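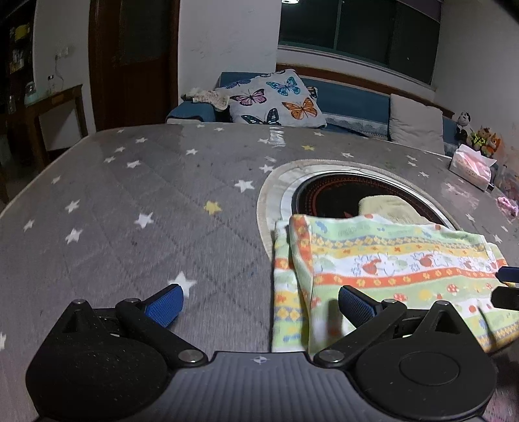 I have a grumpy opinion about robot software, and towels are to blame. We spend way too much time arguing about which policy to train and hardly any on the boring tool that lets you look at what you recorded.

Let me back up. I work on Trolemon, which takes demonstrations from hand-held grippers and turns them into something a robot arm can learn from (folding, mostly, on regular tables in regular homes). Last January we had a folding policy that did great on plain cloth and fell apart on anything with a busy print. Everybody's first guess was the model. Bigger encoder! More layers! Faizal Wuisan wanted to swap the whole controller out, and I was right there cheering him on.

Then Nest Watkins sat down with our replay viewer and scrubbed through 100 episodes by hand. In 47 of them the gripper width was lagging the video by 3 frames. On plain cloth the policy could sort of muddle through. Put a striped towel on a starry tablecloth and it had no clue which edge it was supposed to close on, and the late signal finished it off.

The fix took an afternoon. Finding it took weeks, and that's the part that bugs me, because our viewer back then couldn't even plot the finger opening next to the picture. Nest had to write that bit first!

So my pitch is, build the viewer before you build the model. Make it quick to open and easy to jump around in, and put the time offsets right on the screen where you'll trip over them. I'd take a so-so policy with a great viewer over the reverse any day. Faizal still thinks I'm overdoing it, and he's back to talking about encoders, so we'll probably have this argument again next month.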